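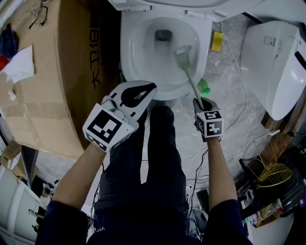 Brush against the side wall of the bowl, green bottle and yellow sponge within reach on the floor.

Restroom tips for crews who share the job with machines

Since June the floor scrubbers at Olteck have run on their own at night, and I love what that has done for our shift! I used to push a machine down 292 feet of hallway before I ever got to a toilet. Now that time goes into the bowls, and they look better for it.

Some things that work for us:

Lift the seat and the lid both before you start. The hinge area collects more grime than the bowl does, and you can't reach it with the seat down.

Start high on the side walls and work down to the drain. Short strokes – a long handle wants to splash.

Let the cleaner sit while you wipe the tank. Mayuree Suwannarat on our crew does the whole row this way and never stands waiting.
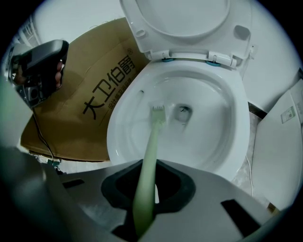

Down by the drain, seat and lid both up.

Go around the bolt caps with a damp sponge, and keep that sponge for toilets only.

Get cords and boxes off the floor before the scrubber's start time (ours is 9:30 p.m.). It will stop for a cord and sit there beeping until morning.

Ask for training. Sieglinde Haberkorn went from mopping to setting the routes for all 79 restrooms, and she still picks up a brush when we're short. She says knowing the corners by hand makes her routes better, and I believe it – she found two the old map had missed.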